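Notes from the laundry corner

I promised in April that I'd say something about the bedroom collection, so I'm finally sitting down to do it. The Cleden set now stands at 3508 examples, and 226 of those are laundry. I wanted more by now, but cloth is slow going and I'm a fussy grader!

The task couldn't be plainer. There's dark clothing on the bed, there's a basket on the floor by the side table, and the arm has to get one to the other. We drive it by hand, save the run, mess up the clothes again and go back to the start. Black fabric on a pale sheet is about as kind as it gets for the cameras, and the learner still finds ways to grab a fistful of bedding.
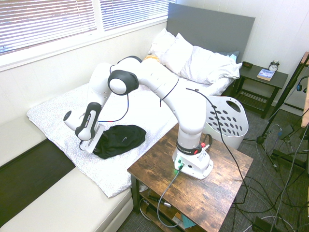 Most of my opinions these days are about the first couple of seconds of a grasp. If you come in too steep you pinch the sheet along with the shirt, and if you come in flat you push the shirt across the bed like a snowplow. I've started keeping a few of the clumsy ones on purpose (the kind where the operator misses, backs off and tries again), mostly after Bianchini trained on our tidy early batch and ended up with a policy that had no clue what to do after a miss. Tevo, our little labeling tool, now has a separate tag for these. Please use it! I went back through 90 old runs to add it and I don't want to do that again.
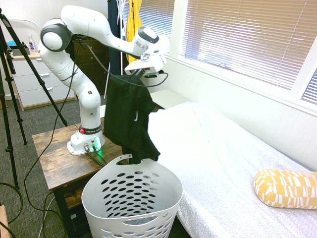 Letting go is the other half, and I'd like more variety there. Too many of our runs release from the same height over the same side of the basket. Go a bit higher, go a bit lower, let a sleeve hang over the rim once in a while and fix it. I'd take 3 different drops over a dozen matching ones any day.

Next up is the Skaleck split, where the basket moves between runs and the operator doesn't get to pick the spot. If you want a shift, write your name on the sheet by the door and bring a shirt or two you don't mind seeing wrinkled.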